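Setting Up a Wireless Mouse on the Pronico Docking Station
Reading time: 2 min

4.2 Pairing the mouse

The dock accepts up to seven wireless devices. A mouse that came with its own USB receiver does not need pairing; plug the receiver into a rear port and go to 4.3.

1. Turn on the dock and wait for the status light to stay green.
2. Open the Clordale control panel and select Devices, then Add.
3. Slide the switch on the mouse to ON.
4. Hold the pairing button until the mouse appears in the list. On models without a pairing button, hold the left and right buttons together.
5. Select the mouse and click Connect.

Note: If the mouse is not listed, turn it off, move other wireless devices away from the dock and repeat from step 3.

CAUTION: Do not unplug the dock while the panel shows "Updating." Loss of power at this stage can erase saved devices.

4.3 Pointer speed

1. In the control panel, open Pointer.
2. Set the resolution to 800 for office work. Higher values suit large screens.
3. Clear the Acceleration box if the pointer overshoots small targets.
4. Click Apply – the change takes effect without a restart.

4.4 Cleaning

1. Turn the mouse off and remove the batteries.
2. Wipe the shell with a soft cloth, slightly damp. Do not spray liquid on the mouse.
3. Clear dust from the sensor opening with a dry cotton swab. 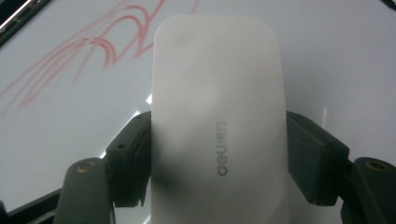
Mouse with white shell and "deli" logo.

Note: Light-colored shells show marks sooner than dark ones. Do not use solvent or abrasive pads.

4. Refit the batteries and check the pointer speed.

Related guides
Moon keyboard: first-time setup
Trardale monitor arm: cable routing
Resetting the Pronico dock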